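What Is a Pouch For?

By Benedicta Kwofie

A pouch is a small bag that holds small things. Some close with a zipper, some with a string, and some with a flap and a snap. Most have no handles. You carry a pouch in your hand or put it inside a bigger bag.

People have used pouches for a very long time. Before clothes had pockets sewn into them, many people tied a pouch to a belt and kept their coins in it.

What are pouches made of?

Knitted pouches are made from yarn. Yarn is a long, soft thread, and knitting joins it together in rows of loops. To make a pattern, the knitter changes from one color of yarn to another. A pouch my neighbor knitted last March has 1,963 stitches. She wrote the number on a tag inside. Loops can stretch, so a knitted pouch can hold something a little bigger than you would expect. Thin things like pencils may poke through.

Furry pouches are often made from fake fur. The fuzzy part is made of many short threads fixed to a flat cloth backing. Fake fur feels soft and it picks up crumbs and dust easily. You can clean it with a damp cloth and then brush it gently when it is dry.

Other pouches are made from canvas, leather or plastic.

What goes in a pouch?

Choose things that are used together. Hair clips and hair ties can share one pouch. Crayons need their own, and so do coins, which can scratch other things. Anything wet should stay out until it has dried.

Sorting a small table

Small tables fill up fast, especially next to a bed. To clear one, take everything off it first. Wipe the top. Put loose items into pouches, then stand the pouches near a box or inside it. An open box is good for soft things that can be squashed, and you can see into it without lifting a lid. If there is a cable on the table, ask a grown-up where it should go. Drinks belong in a cup holder if the table has one, away from anything made of yarn or fur.

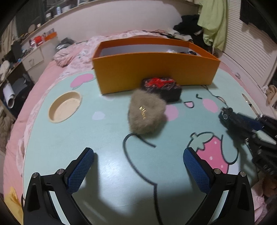 Try it yourself

You can make a simple pouch from an old sock. Ask a grown-up to cut off the foot part. Fold the open edge down once and sew around it, leaving a small gap. Push a ribbon through the gap until it comes all the way around, then pull both ends to close the pouch.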